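Nurndale Evening Garden Class
Handout 4: Growing chives from seed and division

Chives are a clump-forming perennial in the onion family. The leaves are hollow and grow to a foot or so. Purple flowers open in late spring and are edible.

Sowing. Start indoors in March, a quarter inch deep, in damp seed mix. Keep the tray at room temperature. We used Jullent seed last term, and 37 seedlings came up in the first tray. Thin to small bunches, not single plants.

Dividing. Lift clumps every three years in early spring. Pull apart into pieces of eight to ten bulbs and replant at the same depth. Water in well.
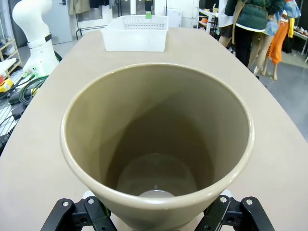

One student from the Cuesta group wrote that her divided clumps sulked for a month and then grew faster than the seedlings, and she asked if she should have cut the tops back. Yes, to two inches, on the day of planting.

Harvest. Cut from the outside of the clump, two inches above the soil. Leave first-year plants alone until midsummer. Remove faded flowers or they will self-sow.

For next time: read the pages on garlic chives and bring one clump to divide.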